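Dredside Rug Library Opens Its Doors for a Second Winter

December 14, 2022

The Dredside rug library is back, and this time it has a proper home. After a first season spent in a drafty corner of the old bus depot, the lending scheme has moved into two rooms on the ground floor of the Sperling building, a short walk up the hill from the market square. The doors opened on the first cold morning of the month, and by lunchtime the line went down the steps and past the bike racks!

For anyone who missed it last year, the idea is wonderfully simple. You join with proof of a Dredside or Grarkgate address, pick out a rug, sign for it and take it home until spring. Membership costs 3 dollars for the whole season, and there is no charge for the loan itself. When the weather warms up, the rugs come back, get cleaned and go into storage until the next round.

Plenty of homes in this part of town are drafty places. The row houses along the canal were built with bare board floors over unheated crawl spaces, and anybody who has crossed one barefoot in January knows exactly what that feels like. A rug won't fix a leaky window, but it takes the chill off a room, softens the echo and gives small children somewhere comfortable to sit. Renters have been especially keen, as many of them can't make changes to the floors and don't want to buy something large that may not fit their next apartment.

The collection has grown a great deal since last winter. Some 1000 pieces are now on the shelves and racks, from doormats and hallway runners up to room-size rugs that take two people to carry. Most were donated by households in the two neighborhoods during the November collection drive, which went on for 18 days and filled the loading bay so quickly that drop-offs had to be paused twice.

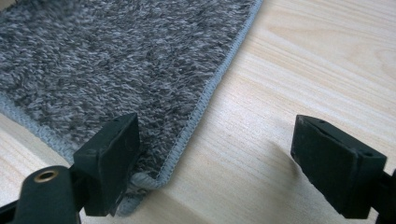
Shag is the runaway favorite so far. The deep, fluffy styles were the first to go last season and the same thing is happening again, with grays and creams leading the way and a surprising amount of interest in burnt orange. Flat-woven rugs are slower to leave the shelves, which is a shame, as they are much easier to vacuum and a lot kinder to doors with low clearance. If you have your heart set on something thick, measure the gap under the door before you come.

The new space makes choosing a real pleasure. At the depot, everything was rolled up and stacked, and you more or less had to guess from the edge. At Sperling the smaller rugs hang from rails at eye level, and there is a wide stretch of clear floor in the back room where you can unroll the big ones and walk on them. There is good light too, with tall windows along the street side, so the blue you pick out should still be blue when you get it home.

Getting a large rug back to the house is the one tricky part. Nonum, the cargo bike shop on Grarkgate Road, has lent a pair of long-bed trikes that members can borrow for an hour at a time. They are great fun to ride once you get used to the turning circle (take the hill slowly). Bookings are made at the front desk, and you will need to leave a photo ID while the trike is out.

Care is straightforward. Borrowers are asked to vacuum regularly, blot spills with a damp cloth and keep rugs well away from stoves and space heaters. Every rug goes out with a non-slip pad cut to size, and the pad has to be used on smooth floors. Ordinary wear is expected and carries no fee. If something more serious happens, bring the rug in early so it can be looked at before a stain sets.

A free mending session runs on the first evening of each month, covering loose bindings, frayed fringe and small holes. No experience is needed, and needles and thread are supplied. The session last month produced a beautifully rebound stair runner that went out on loan the very next morning.

The library is still looking for hallway runners and washable rugs for kitchens. Donations should be clean, dry and free of rubber backing, and they can be left at the side entrance during opening hours. Wall-to-wall carpet offcuts can't be accepted unless the edges have been finished.

The rug library is open from noon to six at the Sperling building, Dredside, and will close for the last week of the year. To check whether a particular size is in stock, call the desk on extension 2199.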